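3.2 Workspace and Finger Geometry

The hand-held gripper was built in the shared workshop at Ollwood by two of the authors and revised in April after the first linkage was found to bind near full closure. Both fingers are driven by one trigger through a symmetric four-bar linkage, so that the pads approach the center plane at equal speed. The camera is fixed to the body of the tool above and behind the linkage, and both fingertips remain in its field of view at any opening. No external tracking is used. The pose of the tool is estimated from the video itself, and the surface on which the work is done therefore has a direct effect on the quality of the data.

Recording was carried out on a workshop table with a strongly figured wood-grain top. A second site, the Niazi garage in Briltville, has a plain painted bench and was used only for the comparison in Section 4. Objects were placed either directly on the tabletop or on a square wooden mat. The mat gives the estimator a closed outline with rounded corners, and its darker color separates it well from the table. Figure 2 shows the metal bowl used in the rim-grasp task, placed on the mat and between the open fingers as viewed from the tool.

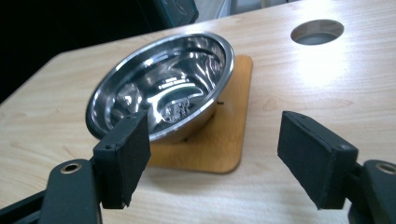
Figure 2. Steel bowl on the wooden mat, approached with the gripper open.

Why was a polished bowl kept in the object set when reflections are known to disturb visual tracking? Bowls of this type are common in kitchens, and a policy trained only on matte objects would have to be tested on them sooner or later; the cost in lost tracking was judged acceptable.

Reflections on a curved metal surface move with the camera in a manner that does not agree with any fixed point in the workspace. The estimator treats such points as outliers and rejects them, provided that enough of the remaining view is static and textured. Of the 50 demonstrations recorded with the bowl, 39 were kept after automatic screening. Most of the rejected ones failed during the final approach, when the bowl covers a large part of the view and the visible grain is reduced. Starting the approach from farther back did not help. Slowing the last part of the motion did, and the operator instructions were changed accordingly.

Glare from the overhead lighting is a separate problem. It removes texture from a patch of the tabletop, and the patch shifts as the tool moves. Haworth tested a diffuser made from drafting film, which softened the patch but lowered the overall light level and lengthened the exposure. The resulting motion blur was worse than the glare, and the diffuser was removed.

Each session began with a short sweep over the bare tabletop with the fingers open. The sweep serves to initialize the map and to fix the zero of the finger opening.

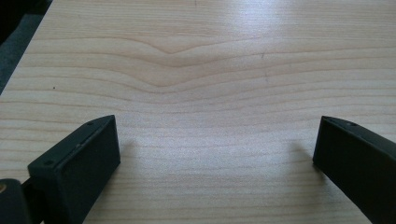
The opening is measured from the positions of the two fingertips in the image, using a lookup table recorded with spacer blocks at intervals of 4 mm. Repeatability was roughly 2 mm over the full range. Play in the pivots accounts for the greater part of this error, and it grew slowly with use until the linkage screws were replaced with shoulder bolts. Dhanial repeated the spacer procedure after the change and found no further drift within the recording period.

Pad wear was not measured. The pads were replaced once, between the bowl task and the cup task, and the lookup table was recorded again with the new pair. Files from the two periods carry separate calibration records and were not pooled when the Starkow baseline was trained. The final set of recordings was closed on December 18, 2023.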